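Section 4. Traveling With a Dog on the Starkport Island Ferry
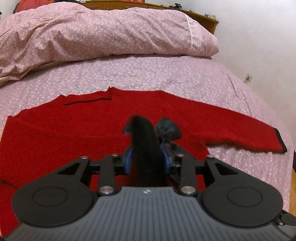

The steps in this section cover booking, boarding and the crossing itself for guests who are bringing one or two dogs to a Rathnayake rental cottage. Cats and other small animals in carriers follow the same booking steps but skip 4.3. If you are driving over the causeway instead, go to Section 5.

4.1 Before you book

1. Check that your cottage accepts dogs. Look for the paw symbol beside the cottage name in your confirmation email. Cottages on Plandstead Lane accept dogs all year. The ones on the harbor side accept them from September through the end of April.

2. Find your dog's weight. The ferry sorts dogs into two groups, under 60 pounds and 60 pounds or over, and the ticket is different for each.

3. Have your rabies certificate ready as a paper copy or a saved file. A tag on the collar is not accepted in place of the certificate.

Note: Service dogs travel free and are not counted toward the limit on each sailing. You still need to add them to the booking so the crew can keep a seat with floor space for you.

4.2 Adding a dog to your ferry booking

1. Open your booking on the Dakmont ticket page and sign in with your last name and booking code.

2. Select "Passengers," then "Add pet."

3. Choose the weight group. If you have two dogs, add them one at a time.

4. Upload the rabies certificate. The page takes PDF and JPG files. Photos taken at an angle are often rejected, so lay the paper flat.

5. Select "Save." A second email will arrive with a pet pass for each dog. Print it or save it to your phone before you leave home. Phone signal at the dock is poor.

If the second email has not arrived within an hour, check your spam folder and then call the guest line at extension 1473. Ask for Afroza Miah or whoever is on the pet desk. The desk closes at 5 p.m. and does not open on Wednesday.

Caution: Each sailing takes a limited number of dogs. A passenger ticket does not hold a space for a dog. If you add the dog later and the sailing is full, you will have to move to another one.

4.3 At the dock

1. Arrive at least 45 minutes before sailing. Guests without pets can come later, but pet passes are checked at a separate window.

2. Walk your dog in the grass strip behind the parking lot. Bags and a bin are by the gate. There is no relief area on the ferry.

3. Put your dog on a fixed leash of six feet or less. Retractable leashes must be locked short or swapped for a loaner from the ticket window.

4. Join the line marked "Pets" and show your pet pass. The crew boards this line first.

5. Go down the ramp on the left side, holding the rail. The ramp is metal grating with rubber matting down the middle. Keep your dog on the matting. Small dogs should be carried.

Note: Some dogs will not step onto the ramp at all. Tell the crew member at the top, step aside, and let the others go by. They can open the car deck for you once the vehicles are parked.

4.4 During the crossing

1. Take a seat in the rear cabin or on the open deck behind it. The front cabin and the snack counter are closed to animals.

2. Keep your dog on the floor beside you, out of the aisle. A towel or mat from home is fine on the floor, but please leave the seats clear.

3. Offer a little water. Bowls are stacked next to the rear door. Hold off on food until you land, especially if your dog gets carsick.

4. Stay seated when the horn sounds. It is loud in the rear cabin, and it sounds twice, once leaving the dock and once coming into the harbor.

The crossing takes about 65 minutes in calm weather. In strong wind the captain may close the open deck, and everyone with a dog will be asked to move inside.

Caution: Do not leave a dog in a parked vehicle on the car deck. The deck is locked during the crossing and you cannot go back down to check.

4.5 Getting to the cottage

1. Wait for the crew to call the pet line. You will leave last.

2. Take shuttle 17 from the stop across from the harbor office. It is the only shuttle that carries dogs outside a carrier, and it stops at the top of Plandstead Lane.

3. Rinse sandy or salty paws at the outdoor tap before going inside. Most cottages have the tap by the back steps.

4. Look in the hall closet for the pet box. It holds two bowls, an old sheet for the couch and a roll of bags. Leave the bowls washed and the sheet in the hamper when you check out.

For beach hours and leash rules on the island, see Section 6. For the vet's phone number, see the card on the refrigerator door.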